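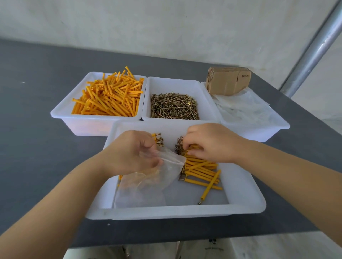
Bagging assembled plugs and screws over the front tray.

How to Pack Wall Anchor Kits by Hand

Buying plugs and screws in bulk is cheap, but a customer who wants to hang one shelf doesn't want a whole carton of them. Small bags with the plug and screw already put together sell well at the counter, and they also go in with our Leone shelf brackets. These are the steps we use at the Jandcombe bench.

What you need

Four plastic trays, all the same size
Yellow plastic wall plugs
Screws to suit the plugs
Clear plastic bags
Flat cardboard boxes
A table you can reach across without standing up

Setting up the table

Put three trays side by side along the back. Plugs go on the left, screws in the middle, bags on the right. The folded boxes can sit on top of the bags at the back corner until you need them. The fourth tray goes in front of you and stays empty until you start. All the assembly happens inside it, so a dropped screw lands in the tray and not on the floor.

Fill the plug tray high if you like. Plugs are light and don't mind being piled. Go easier on the screws - a deep tray of long screws tangles and you end up pulling out six to get one.

Step 1. Put the screws in the plugs

Take a plug in one hand and a screw in the other. Push the tip of the screw into the open end of the plug and give it a small turn so it holds. Leave the head sticking out. If you drive it all the way in, the plug starts to spread and won't go into the hole.

Throw out any plug that is split or has a closed end.

Step 2. Lay them down the same way

As you finish each piece, set it in the front tray with the head pointing the same direction as the others. Two small piles are easier to work from than one big one. Pieces that are lined up can be picked up in a bunch, and you will see right away if one is missing its screw.

Step 3. Fill the bag

Our standard bag holds 14 pieces. Hold the bag open with one hand and keep the mouth up, with the rest of it resting on the floor of the tray. Pinch up a bunch with the other hand and feed it in. Five at a time is plenty for most people. Larger bunches catch on the lip of the bag.

Check the tray before you close the bag. A stray piece can slide under the plastic.

Step 4. Close and box

Press the air out, fold the top over twice and tape it. Fold up a box only when you have enough bags to fill it. We put 220 bags in a box for the Clulten store and mark the count on the lid in pen.

Restocking

Top up the plugs and screws between bags, never in the middle of one. At the end of a shift, put leftover assembled pieces in a bag marked PART and start with those next time. Bulider orders use a longer screw, so clear the middle tray completely before you change over.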